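Money Circle minutes, 24 October 2018
3 min read

Present: Graciela Lucero, Domingo Retamal, Rocío Ulloa, Santino Garrido, and me, Uriel Arancibia, typing as fast as I can. We met in the side room at Cisternas again and got going a bit after seven.

Last month's minutes. Fine, except that I had Santino down as opening a store card when he was closing one. Sorry, Santino! Fixed now.

Old business: the co-signing handout. I brought a new draft and we went through it line by line, which took longer than I'd hoped. Graciela wants the part about missed payments moved right up to the top (she's right, people read the first paragraph and put it down). Domingo thought "jointly liable" should go, so it now says "you owe the whole thing if they don't pay." We all liked that better. I'll print 200 once Rocío has checked the Spanish side.

Car loans. This was the big one and I let it run. Domingo has been shopping for a used truck and he'd gotten two offers, one from the dealer through Stullus and one from Fostitz, the credit union over by the bus yard. The amount to finance is $3934 either way. Stullus has the lower monthly payment, $128, and he was pretty happy with that until Graciela asked how many months. He had to go dig in his jacket for the paper. It's a much longer loan, and there's an add-on warranty folded into it that he doesn't remember asking for - so that's a phone call for him to make. Fostitz wants a bigger payment but has no penalty for paying it off early. We didn't vote or anything, it's his truck, but most of us leaned toward Fostitz and I think he's leaning there too.

Rocío asked if getting quotes from both places would hurt his score twice. I said that applications for the same kind of loan made close together usually get treated as one for scoring, but that he should keep them inside a couple of weeks to be safe. She also wanted to know if a "prequalified" letter counts as an approval. No! It's an invitation to apply and they can still turn you down. I'm going to put that on the next handout because it comes up every time.

Secured cards. Santino has had his Jomalden card for a while now and wanted to know when he gets his deposit back. He put down up to what he could spare, $200, and the statement doesn't say a word about a refund date. I told him to call and ask whether they review accounts automatically or wait for you to bring it up, and to write down the name of whoever he talks to.

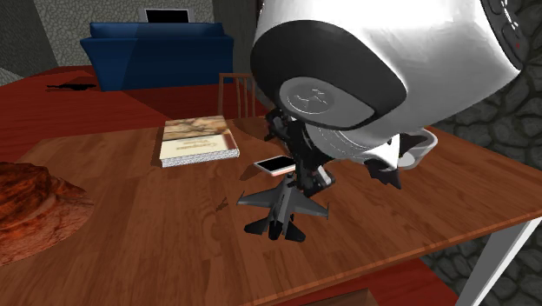 Rocío said her own card company never reviewed anything until she asked, and that she'd hold off on closing the card even after the deposit comes back, at least until Santino has something else open in his name. Santino said okay, he'd leave it alone. Graciela added that he should keep using it for something small, like gas, and pay it in full.

To do:
Uriel - print the handout, start the page on prequalified letters
Rocío - check the Spanish
Domingo - call the dealer about the warranty, ask Fostitz how long the offer is good
Santino - call Jomalden

Next time: holiday spending, and whether we skip December or just meet early. Graciela is bringing her budget sheet. We wrapped up at 8:30 and I forgot my umbrella, so if anyone picked up a green one, it's mine.

Contact the Money Circle | © 2018 Money Circle | Back to top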